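Skoton Stainless Bench Top
Made by Isaksson for the Skollel range

Home > Work surfaces > Stainless > Skoton

Item no. 737-S
In stock
Free cut samples on request

If you've landed on this page you are probably tired of your old worktop, and we know the feeling well! The Skoton is the bench top we sell more than any other, mostly to folks who pot plants, fix radios, roll out pastry, mend bicycles or do a bit of everything on the one table. It is a plain, flat, folded sheet of stainless steel that drops over whatever bench you already own, and it has been in our catalog since we were a much smaller shop with a much smaller catalog.

We started carrying it one April after a run of customers at our Esik store kept asking for the top off our own packing counter. That counter wasn't for sale (we needed it, and it was bolted down), so we rang up Isaksson and asked whether they would make the same thing with a folded front edge and a hemmed back. They said yes, and then they made it nicer than the one we had, and we have been a little jealous of our customers ever since.

What you get

One top, with the front and both sides folded down and the corners welded and dressed smooth, so you can lean on it in short sleeves all afternoon without getting a line across your forearm. The back edge turns up 4 inches against the wall. If your bench stands in the middle of the room, pick the "flat back" option when you order and it will come with the back folded down to match the front.

A roll of foam tape for the underside. Please do use it. A steel top without any padding underneath will ring like a dinner gong every time you set down a mug, and the tape quiets it right down.

Screws for the back edge, in a little paper bag taped inside the front fold. People throw the bag out with the packing more often than you'd think, so have a feel along the fold first.

Sizes and details

Material: grade 201 stainless steel
Finish: brushed, grain running lengthwise
Depth: 21 inches
Lengths: short, medium and long, or cut to order
Upstand: 4 inches, or flat back
Edges: folded and hemmed
Maker: Isaksson
Fits: Skollel benches directly; other benches with a flat, solid top

A word about the steel, as we get letters about it. Grade 201 is a good honest indoor steel and holds up fine in a kitchen, a shed with a sound roof or a heated workshop. For a porch by the sea, or anywhere you'll be splashing salt water or strong cleaners day in and day out, drop us a line before you order and we'll quote you for a different grade. It costs more and takes longer, but you'll be happier with it.

Scratches

You will scratch it. We like to say so right on the page, because a brand new top is such a pretty thing and the first mark hurts a bit! A brushed finish picks up fine lines from tools, pans, keys and cable plugs, and after the first few months they start to run together into a soft, even sheen that most of us end up liking better than the new look. If you want to help it along, take a gray nylon pad and rub gently, always in the direction of the grain and never in circles. Steel wool is best left in the drawer, as the bits it leaves behind can rust and stain the surface.

For everyday cleaning, warm water and a drop of dish soap will do nearly everything. Dry it with a soft cloth afterward if water spots bother you. Sticky label glue comes off with a little cooking oil left to sit while you make coffee.

Fitting

Two people make this an easy job, mostly for the carrying. Sweep the old bench clean, lay the foam tape in long strips, lower the top from the front and slide it back until the upstand meets the wall. Check that the bench legs are all touching the floor before you put the screws in. The protective film should stay on until the very end, and it peels best in a warm room, pulled low and slow.

Delivery and returns

Short and medium tops go out by regular parcel. The long one travels on a pallet, so the driver will call ahead to settle a time with you. Stock sizes can come back to us unused with the film still on. Cut-to-order tops can't, so please measure twice and then maybe once more after lunch.

Page updated Sep 2, 2021
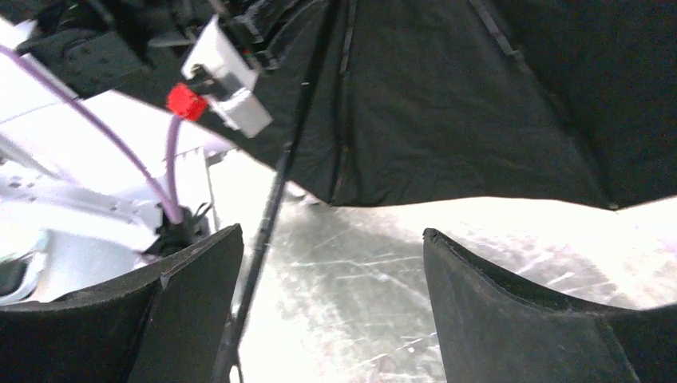 Cut samples are palm-sized and come in the same steel and the same brushed finish as the full top. Ask for one with your next order or write to the Esik store and we'll drop it in the mail, and you're welcome to keep it. Several of our customers use theirs as a coaster.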